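Gestasside shared workshop – notebook
Home | Projects | Notebook | Tool list | Bookings
Last updated 2026-07-04

Hand grippers, second pair. Entry continues from the page about the trigger springs.

I started today with the left unit, because it was the one which gave trouble last time. The jaw did not return fully open after a long squeeze. I took off the side cover and found that the return spring was rubbing on the inside of the housing, there is a shiny line on the plastic where it touched. I filed the inside edge a little and put a thin washer under the spring so it sits farther out. After this it opens by itself every time, also when I turn the gripper upside down. The right unit I did not open. It works and I prefer to leave it alone.

Noreen Lashari asked me to write down the spring we are using now, so: it is the softer one from the Donnelly box, second row, not the one with the blue paint. With the harder spring my hand was tired after a short session and I began to hold the thing in a bad way, with the wrist bent. The softer one closes slower when I release but this is no problem for slow work.

Encoder zero. I set the zero on both units with the jaws fully closed and nothing between them. Before, I was doing it fully open, and this was a mistake, because the open position depends on the stop screw and the stop screw moves. Closed on closed is always the same. Full travel on the left now reads 192 steps, and on the right it reads 166. I do not like that they are different. The linkage should be the same in both, they came from the same files. Either the right one has its stop screw too far in, or one gear was put in one tooth wrong. I think it is the stop screw. For the moment the script scales each hand separately to its own range, so the arm at the other end will get zero to one and does not care. But I write it here so that it is not forgotten under the scaling.

The script change is in the file for the hands, in the part which reads the settings. There are two new lines, one for each side, with the closed and open value. If somebody opens a unit and puts it together again, these must be measured new. Please do not copy my numbers.

Cables. The left cable is still the old one from Rimar, with the stiff jacket. It pulls on the hand when I reach to the far side of the table, and I can feel it wants to turn the gripper outward. The right cable is the same type but it was already bent in a good direction from being used, so it is less annoying. I want to try a softer cable on both. Fovetti has one that looks correct in the catalog but I have not found how thick it is over the plug, and the hole in our housing is small. I will ask them before I order, last time I ordered first and the plug did not go through and I had to cut it off and solder again.

Strain relief: I added a loop on each unit with a zip tie through the two small holes at the back. Without the loop all the pull goes to the connector, and in November we already lost one connector in this way.

Practice task for the afternoon was toothpaste and mug. I chose it because it has one soft object and one hard object, and because the tube is not the same thickness along its length. The brush stays in the mug. The right hand takes the tube, the left hand is free and can steady the mug if needed. 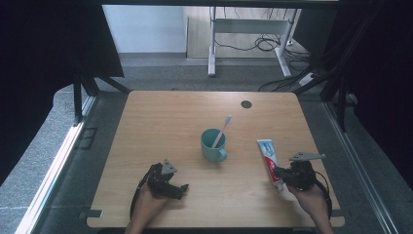 Toothpaste in the right gripper, left one open, mug with the brush between them.

I did 18 rounds. A round is: tube on the table, pick it up with the right, bring it next to the mug, put it down again. Notes from these rounds:

The tube likes to roll out of the jaws if I take it near the crimped end, because there it is flat and thin and the jaws only touch on one line. Near the cap it is much better. In the first rounds I was going for the middle and the tube turned in the jaws when I lifted. After I changed to the cap half it was steady in all the rounds except one, and in that one I was looking at the encoder value on the laptop and not at my hands.

Squeezing too hard is easy. There is no feeling of force through the trigger, only the spring, and the spring is the same with or without a tube. I left two dents in the tube. I would like to have a small mark on the trigger, or a click, at the position where a normal object is held. Noreen suggested a rubber pad inside the jaws so that I do not need so much force in the first place. I think she is right and this is also the cheaper try. We have a sheet of thin rubber in the drawer with the sandpaper. To be cut to the shape of the jaw, with the template from the first pair.

The mug was no problem, also when I took it by the rim with the left. With the handle it is more difficult, because the jaws are wide and they hit the table before they are around the handle. I had to come from above with the gripper tilted. Perhaps it is better to forget the handle completely and always take the body of the mug.

The gray plates on top. They stay firm and I did not need to tighten them during the session. But I notice that they come close to each other when both hands work near the mug, and two times they touched. It makes a small noise and the gripper jumps. When the brush is standing in the mug it is one more thing to avoid. If we make new plates I would take them a little lower, if the mounting holes allow it. I did not measure yet. The triangular opening in the plate is good and should stay, it makes the plate lighter and I also use it to hang the unit on the hook.

Table. It moved a bit when I leaned on the front edge, so I tightened the clamps again. The one on the right was the looser of the two. It has a worn thread and you need to turn it past the point where it feels finished. I put a drop of oil. If it slips again I will replace it with one from the wood shop, but I have to ask first.

Logging. The file for the session was fine until round 11, then there is a gap in the left channel. The right channel has no gap. I looked at it for a long time. The reading from the left stops, and then it comes back with the correct value, so the encoder did not lose its position. For me this looks like the USB side and not the gripper side. I moved the left unit from the hub to the port directly on the laptop and did the rest of the rounds like this, no more gaps. This is not proof, seven rounds is too few. Next session I start with the left in the hub again, and if the gap comes back, then we know more. If it does not come back I will also write it down.

Small thing about the screws: the housing uses the short ones on the trigger side and the long ones on the back. When I closed the left unit I had one long screw too many and one short one missing, and it took me a while to see that I had put a short one in the back. A long screw on the trigger side touches the linkage and then the trigger feels rough. If your trigger feels rough, look at this first before you take out the spring.

Parts used today: one washer, one zip tie per unit, a little thread lock on the side cover screws. There are 19 of the short screws left in the bag, I wrote the number on the bag also.

Open points

- right unit, check stop screw, then gear position – compare the travel with the left again
- rubber pads for all the jaws
- ask Fovetti about the plug size
- left unit in the hub, look for the gap
- measure the plates, how much lower is possible
- clamp on the right side of the table

Noreen has the table for her own build next, so I took my laptop and the settings file with me. The old spring from the left unit is in the small jar with the label "do not use", please leave it there until I have compared it with the one from the right.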